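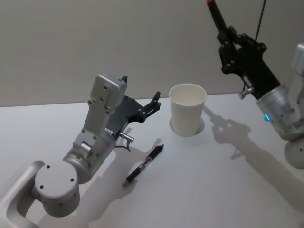 Finel Publishes Good Practice Guide for Two-Arm Tabletop Robots

PLIRAMICO, 10th September – Finel, the industry association for light automation, has published a good practice guide for robots with two arms that handle small objects at a table. The guide applies to laboratories, training centers and small workshops. It was drafted with Grikent and Rennie, both members of the association's working group on shared workspaces.

The guide runs to 54 pages and is divided into 5 sections: layout of the work area, status lights, cable routing, handling tasks and record keeping. It does not replace national safety law or any existing standard, and members remain responsible for their own risk assessments.

Under the section on handling tasks, members are asked to write down the start and end state of each task before the first trial. Placing a pen in a cup is given as a reference task. The record should state which arm holds the object, where the other arm waits, and what counts as a completed placement.

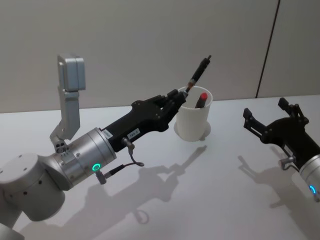 Both arms must be treated as live whenever either one is powered. An arm that has no part in the task is to be parked clear of the working arm's path, and its status light must remain visible to the operator. Cables at the wrist and gripper are to be checked for slack at the start of every shift. Any change of gripper fingers requires a new entry in the log.

Sites that adopt the guide are asked to keep records of 200 trials for each task and to retain them for 2 years. Finel will accept comments from members until the end of January, after which a revised edition will be prepared.

The guide is available to members free of charge from the Finel office in Pliramico. Printed copies may be requested by non-members.

Press contact: Finel Press Office, Pliramico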